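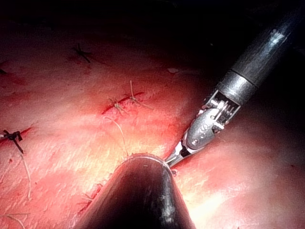
**Prêmio Clurkent de Integração – saiu a lista dos finalistas**

**marta_beirario** – 25 de setembro de 2019

Gente, saiu a lista. O Hugo Olmedo tá entre os finalistas na categoria voluntariado, pelo trabalho com as famílias recém-chegadas no bairro. Quem foi na festa de abril conhece, era ele no microfone pedindo cadeira emprestada.

Votação aberta no site do prêmio até o fim do mês. Um voto por email. Já votei, minha mãe já votou, meu cunhado tá enrolando.

**tonho80**

Merecidíssimo. Minha vizinha chegou sem falar nada de português e foi ele que levou ela no posto, na escola, em tudo. Votado.

**Pastor_nao_sou**

Parabéns pra ele mas esse prêmio é meio esquisito né. Quem paga a festa é a Ornetti, a mesma que subiu o aluguel das salas onde funcionava o curso de português. Aí agora posam de amigos da diversidade

**marta_beirario**

Uma coisa não tem a ver com a outra. Quem indica são as associações.

**Pastor_nao_sou**

> Quem indica são as associações

Indicam. Quem escolhe o júri é a Ornetti. Tá no regulamento, item 4, vai lá ler

**lia.quintal**

Li agora. Diz que o júri é "convidado pela organização". A organização é a Clurkent, a Ornetti entra como patrocinadora. Então vc tá meio certo e meio errado

**Pastor_nao_sou**

meio certo já tá bom

**dudu_ribeira**

Alguém sabe do outro finalista, Uldis Lukoševičius? Nunca ouvi falar

**lia.quintal**

É o do clube de xadrez lá da Stindley. Dá aula pra criança imigrante de graça, 18 alunos nesse semestre. Minha filha faz. Sinceramente vou votar nele, desculpa marta

**marta_beirario**

Tudo bem rs. Mas o Hugo faz isso faz muito mais tempo

**lia.quintal**

Tempo de casa não é critério. E o Hugo já ganhou placa da câmara, o Uldis nunca recebeu nem um obrigado. O clube se mantém com rifa

**tonho80**

Podiam dar pros dois e pronto

**Pastor_nao_sou**

Podiam dar o dinheiro do jantar pro curso de portugues, isso sim. 80 convidados, com música ao vivo. Quanto custa isso??

**marta_beirario**

Concordo com o dinheiro. Não concordo em diminuir o prêmio por causa disso. Pra quem chegou de fora, ver um dos seus lá em cima é importante – eu lembro da minha tia quando saiu no jornal, guardou o recorte até gastar.

**Pastor_nao_sou**

tá, isso eu entendo. Vou votar no Hugo e reclamar do mesmo jeito

**dudu_ribeira**

O site aceitou o voto de vcs? Aqui fica rodando e não confirma

**lia.quintal**

Tem que clicar no link do email. O meu caiu no spam

**dudu_ribeira**

Achei, foi. Diz que já tem quase 2342 votos... como assim quase kkkk

**tonho80**

kkkkk contador da Clurkent

**marta_beirario**

Vou perguntar pra eles. E do curso tb, se vai ter sala no ano que vem. Se responderem colo a resposta aqui no tópico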